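Lecture 6: From the observation to the action chunk

Last time we finished with the policy server. In this lecture we look at what happens between the moment when the head camera delivers an observation and the moment when the joints receive a command. Please have the Stunuvow repository open, branch lecture6.

Cloth is our working case for the whole block. A rigid object has a pose, and the planner can be satisfied with six numbers. A cloth has no such pose, so the grasp point must be chosen again after each motion.
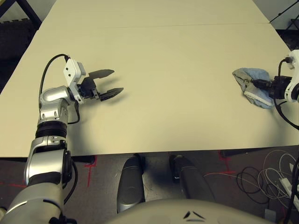

Iñaki Peñalver
Lecturer, Robot Software, Citmont

Consider the state with one gripper closed on the light blue cloth and the other open over the bare table. For the planner, the two arms are in different modes. The holding arm is constrained by the cloth, the free arm only by collisions. In Salcedo these are two separate goals, and you must send both in the same message.

The policy runs at 15 Hz and the joint controller at 900 Hz. The interpolator fills the gap. If a chunk arrives late, the interpolator keeps the last target; it does not extrapolate. Many of you had this wrong in the April exercise.

Exercise 6.1. Replay log 375 with the delay set to zero, then to two policy steps. Plot the wrist position of both arms.

Exercise 6.2. Read the function merge_goals and explain in your own words why the lock is taken before the time stamp.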